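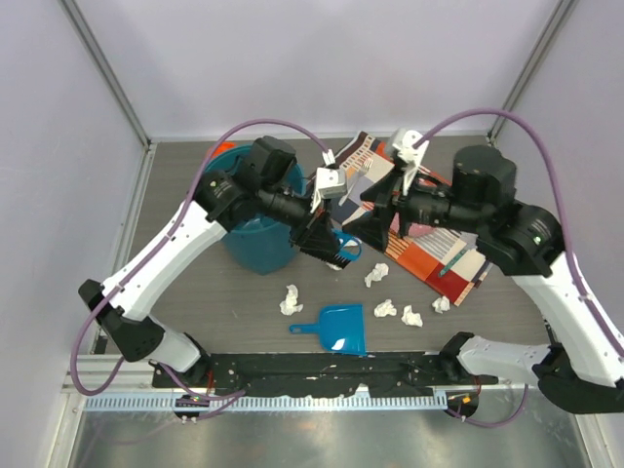
What is the best way to clear paper scraps and crumbs from a table that has a small striped mat on it?

Lift the mat off first and shake it over a bucket, then sweep the bare table toward yourself with a hand brush and a dustpan. Large balls of paper can be picked up by hand before the sweeping.

Household > Cleaning > Brushes, brooms and dustpans

Reading time: 4 min

Table sweeping, mat on or mat off?

tealbucket
19/03/2022
I would like to ask how other people do this. We have a big table in the back room where the children of my sister cut and draw and make balls of paper. On the table there is a woven mat with stripes, because I put my coffee pot on it. Every evening I must clean all of this. I have a plastic dustpan, a small black brush and a bucket for the paper. My way until now was to sweep everything around the mat and then under it, but it takes me over 15 minutes, and I find crumbs again in the morning. The top has a wood pattern with small grooves. Is there some order which is better?

Pellwood_K
Mat off first, always. The crumbs that you find in the morning are coming from the mat. In the weave there is a lot of space for them, and when somebody moves it, they fall out. Shake it into the bucket, hang it on a chair, clean the table, put it back.

oldbroom
I don't agree with this. If you lift the mat when it is full, half of the dirt falls on the table on the way to the bucket, and the rest on your feet. I brush the mat where it lies, from the middle to the edge, with short strokes. Only then I pick it up. My mat is a Drurora, quite thick, and with a thick one the shaking does almost nothing.

Pellwood_K
You can fold it from the corners to the middle and carry it like a bag. Nothing falls.

oldbroom
With a thin one, maybe. Mine does not fold like that.

saturdaymop
For the paper balls you don't need the brush. A light ball of paper rolls in front of the bristles and jumps over the lip of the dustpan, and then you run after it. I take them by hand and throw them directly in the bucket, it takes 20 seconds. The brush is for what is left after.

tealbucket
Thank you all. This with the jumping I know very well. I thought my dustpan was too flat.

saturdaymop
It can also be the dustpan. Look at the edge. If it is hard plastic without rubber, it stands a little bit above the table, and fine dust goes under. I had a blue one from Flisham for 10 years and the edge became like a saw from the concrete in the garage. Now it is only for leaves.

linen_and_lye
A small trick for hard edges – wipe the lip with a damp cloth before you start. The dust sticks to the line of water and does not go under. You have to wipe it again after, but this is a small price. I would not do it on real wood without varnish.

Pellwood_K
I tried the damp lip and it made gray mud in the corner of the pan. For flour it is terrible. For pencil dust it was all right.

linen_and_lye
Damp, not wet. You should squeeze the cloth well. But for flour I agree, there I use a dry card.

oldbroom
About the grooves: sweep along the pattern and not across. If the grooves go from left to right, then you sweep from left to right, even if it is less comfortable for the arm. And the bristles must be dense. The soft brushes with long hair go over the groove and leave everything inside. I have a Mukov hand brush which is short and quite stiff, I am satisfied.

kitchen_heron
Is stiff not bad for the table? I have scratches on mine and I always suspected the brush.

oldbroom
I think it is the sand which makes scratches, and the brush only pushes it. But I am not a specialist. On a laminate top I never saw a problem.

kitchen_heron
Maybe it is so. I changed to a soft one and the scratches did not become more, but I also changed the table cloth, so I can't say which.

saturdaymop
One more question to tealbucket, where do you hold the dustpan? If you hold it on the table, you sweep up to the lip. If the table has a straight edge, you can hold it below the edge and let everything fall in. For me this is much faster, but you need the left hand steady.

tealbucket
I put it on the table. My table is against the wall on the back side, so from the front it would be possible. I will try.

Last evening I made it like this: balls by hand, then I brushed the mat a little, then I folded it like Pellwood_K wrote and shook it in the bucket, then the table along the grooves. In the morning there were 2 crumbs, and they can be from my breakfast. So it seems that you were both a little bit right.

oldbroom
The brushing did the work :)

Pellwood_K
The shaking did the work.

linen_and_lye
Do you wash the mat sometimes? Mine is cotton from Teixeira and the red stripe gave color to the cream one at the first wash. Please test it on a corner with cold water.

tealbucket
I did not wash it yet. It has also red and cream together, so I will be careful. Does vinegar help to hold the color, or is this only a story?

kitchen_heron
My mother swears on it. I never saw a difference. Cold water and a short program, and dry it flat.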